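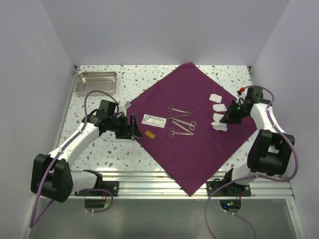
The Trodus cell is a two-arm tabletop workstation for the handling of surgical instruments and dressings. It is sold by Nedden as a single purchase item. Budget plans for the cell usually divide its cost into fixed equipment, consumables and service.

Fixed equipment

This heading covers both arms, their mounting plates, the front aluminum rail, the tabletop and the enclosure walls. Power and signal wiring is quoted separately. The standard lead time is 61 days from receipt of order, and installation takes 2 working days. Buyers with an existing Morikawa bench may reuse the bench but must order new plates. 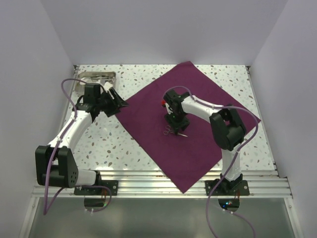 Consumables and small items

Cloths, gauze, suture packets and practice instruments are charged to the operating budget. The Gramo starter pack contains 200 gauze squares, enough for about a month of single-shift work. Steel trays and scissors are normally bought locally. Gripper fingers are treated as wear parts and are stocked in pairs.
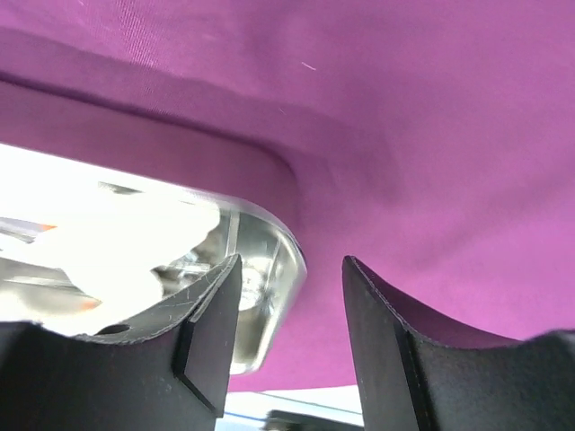 Open gripper fingers close to the cloth and a shiny metal object.

Service

Annual service is ordered in February under the standard contract and includes joint inspection, cable replacement and calibration of both arms. Wrist cameras are excluded and carry their own warranty. The price list dated 09/07/2024 gives a callout fee of $197 for visits outside the contract. Travel is billed at cost.

See also: Workcell; End effector; Total cost of ownership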